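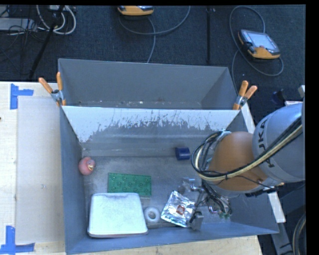
Does the sleep course work? Too early to say, and I distrust everyone who has told me it does.

December, 3 a.m. again. Awake with the Priltlow workbook open on the kitchen table, which is against its own rules (no reading under a bright light, no kitchen). Ruba swears by it. She also swore by the magnesium, and before that by the pillow with the hole in it.

The idea is that I stay up until I am properly tired, then get up at the same time whatever happens. Fine. My grandmother did that and she called it having cows. I paid $344 for it, and for that I get a login, a workbook and a weekly call with Patricio Miranda, who has a very soft voice and will not be pinned down. I asked him how many people finish the course and still sleep badly. He said everyone's journey is different. I wrote that down so I could be annoyed by it later, and I am.

The sleep diary wants a score from one to ten each morning. Yesterday I put two, then felt sorry for it and changed it to three. How is anybody supposed to learn anything from numbers like that?

I will admit I slept straight through one night last week. Dehua said there you go. But it had rained all evening and I'd carried boxes up to the attic, and I would have slept on the stairs.

Call with Patricio at nine. He'll want to talk about the coffee. I have cut it down to two cups and I don't intend to discuss the second one.

Radiator is knocking again. Going back up.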